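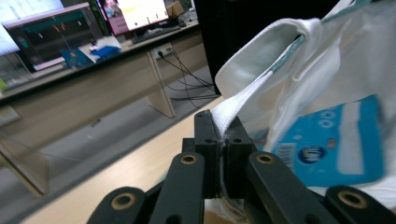
Rice, the pot, and the part everybody fights over

Hello again from a rather steamy kitchen in Dorncombe, and welcome to letter number 226. I promised rice last month and then wandered off into plums, as a good many of you pointed out (very nicely, most of you!), so we are doing rice today and I won't let myself be distracted by fruit of any kind.

The rice I have in mind is the one with the golden crust on the bottom, the tahdig, which I first ate at Davoud Sharifi's table in Amholm when I was far too young to have any manners about it. Davoud was our neighbor across the landing. He would turn the pot over onto a big platter, lift it away, and there would be this great amber cake of rice with the steam pouring off it, and all conversation stopped until the crust had been broken up and passed along. I asked him how he did it and he told me to use more oil than I thought was decent and then to leave it alone. I have had that advice in my head ever since and I still manage to ignore one half of it or the other nearly every time.

So, this month I cooked it again and again, with different pots and different fats, and we have eaten an alarming amount of rice. My husband has asked for potatoes. What follows is the way I've settled on, at least for now, and it feeds four hungry people or six polite ones.

You will need two cups of long-grain basmati, plenty of salt, four tablespoons of neutral oil, 2 tablespoons of butter, three tablespoons of plain whole-milk yogurt, one egg yolk, and a good pinch of saffron. You also need a heavy nonstick pot with a lid that fits, and a clean dish towel.

Start with the rice. Put it in your biggest bowl, cover it with cold water, swish it about with your hand, and tip the cloudy water away. Do that until the water is nearly clear. Then cover it with fresh cold water again, stir in a tablespoon of salt, and leave it to soak for an hour or two while you get on with your day. I used to skip the soak, being impatient and usually hungry, and the grains came out shorter and a bit stubby. They tasted fine. If you have forgotten to soak and people are arriving, carry on, and say nothing.

While the rice is soaking, see to the saffron. Grind it with a small pinch of sugar in a mortar until it's a powder, put it in a little cup, and pour over three tablespoons of hot water. Cover the cup with a saucer and forget it. The color keeps deepening for as long as you leave it, and the smell when you take the saucer off is one of my favorite things in cooking. I get mine from the Sadeghi shop by the station, where it is kept behind the counter and you have to ask, and where I am always talked into a box of dried limes as well. I now have enough dried limes to see me into old age.

Now bring a really large pot of water to a rolling boil and salt it the way you would for pasta. Drain the rice, add it to the boiling water, and stir it once, gently, to stop it settling. Then stand there. Please don't go and answer the door. It needs between five and seven minutes, and after five you should be fishing out a grain every so often and biting it. You are looking for a grain that is soft on the outside and still has a firm little thread in the middle. Drain it straight away into a fine sieve, run some cold water over it for a few seconds, and let it drip.

Dry your nonstick pot if you used it for the boiling, and set it over medium heat with the oil and butter. In a mixing bowl, stir together the yogurt, the egg yolk, and a tablespoon of the saffron water, and then fold in a couple of big scoops of the drained rice until it's all a cheerful yellow. When the butter has stopped foaming, spread this mixture over the bottom of the pot and press it down lightly with the back of a spoon. It should sizzle as it goes in. If it doesn't, your fat wasn't hot enough and you can turn the heat up for a minute.

Spoon the rest of the rice on top, bit by bit, heaping it toward the middle so that you end up with a sort of hill. Poke five or six holes down through the hill with the handle of a wooden spoon, stopping short of the bottom layer. Drizzle most of the remaining saffron water over the top. Wrap the lid in the dish towel, knot the corners on top so they can't hang anywhere near the flame, and put it on tight.

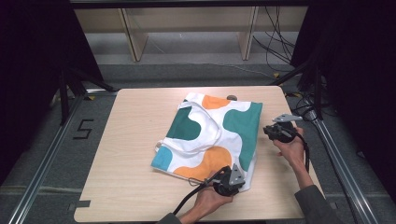 Canvas tote in white, teal and orange, folded flat on the table.

Leave it on medium heat for eight minutes, until you can hear it crackling and see steam when you lift the edge of the lid for a quick look. Turn the heat right down and let it go for another 40 minutes. This is the part where Davoud's second instruction comes in. You'll want to check. I want to check every single time, and I've taken to going out and watering the tomatoes so that I'm not standing next to it with a spoon. The crackling should quiet down to a sort of whisper. If you smell anything darker than toast, turn the heat off and count yourself lucky that you noticed.

To turn it out, fill the sink with an inch or two of cold water and stand the hot pot in it for a minute. It will hiss terribly. Then take the lid off, put a flat platter over the top that's wider than the pot, say whatever you say at such moments, and flip the whole thing over with oven mitts on. Give it a small shake. You should feel the rice let go.

If it doesn't let go, spoon the loose rice onto the platter, pry up the crust with a spatula in whatever pieces it wants to come in, and scatter them over the top. I've served it like that to guests more often than I've served it whole and I've yet to see a piece left over.

A word about pots, as I know I'll be asked. I tried my old enameled cast iron, which made a lovely dark crust that I had to soak off overnight. I tried a thin steel saucepan, and we won't discuss it. The best of the lot was the plain nonstick one I've had for years, with the wobbly handle. If yours is wider than mine you'll get a thinner crust, and more of it, which some of you will prefer. On an electric stove, give the pot a quarter turn every ten minutes or so, as the rings tend to have a hot side.

Now, Babak Salehi wrote to me from Milis after the bread letter, and I've been saving his note for this one. He leaves out the yogurt and egg altogether and lines the bottom of the pot with thin slices of potato, salted and laid in the hot oil in a single layer, with all of the plain rice on top. His grandmother did it that way, he writes, and the children in the house were each allowed one slice and kept a close eye on one another. I tried it on a rainy evening and it's wonderful, crisp underneath and soft where the potato meets the rice, and it is much easier to get out of the pot. Slice the potatoes as thick as a coin, pat them very dry, and otherwise carry on just the same. (My husband got his potatoes after all.)

He also puts a layer of dill and cooked fava beans through the middle of the rice in spring. I haven't got to that yet. Frozen beans would do perfectly well, I should think, and I'd use a whole big bunch of dill, chopped, thick stems taken out.

As for what goes with it, almost anything with a bit of sauce. We've had it with chicken thighs braised with onions and two of the dried limes, and with nothing but fried eggs and a bowl of cucumber and yogurt with dried mint. The cucumber bowl I'd make whatever else is on the table. Grate a large cucumber, squeeze it hard in your hands over the sink, stir it into two cups of cold yogurt with half a teaspoon of salt and a teaspoon of dried mint rubbed between your palms, and put it in the refrigerator until supper.

Leftover rice should be cooled quickly, put away in the refrigerator within the hour, and eaten the next day, heated until it's properly steaming. I fry mine in a little butter with an egg broken in. The crust doesn't keep its crunch, I'm afraid, so be sure to finish that at the table.

There are 2227 of you getting this letter now, which I still find hard to picture when I'm sitting here in my apron with a cup of tea gone cold. Several of you have asked about the plum cake from last time and whether it can be made without the almonds. It can. Use the same amount of plain flour and an extra spoonful of sour cream, and take it out of the oven five minutes sooner. And to the reader whose cake sank in the middle, mine did too the second time, and I filled the dip with whipped cream and got compliments on it.

Next month will be soup, probably the one with barley and a great deal of lemon, unless the mushrooms come early. Do write and tell me how your rice turned out — especially if it stuck.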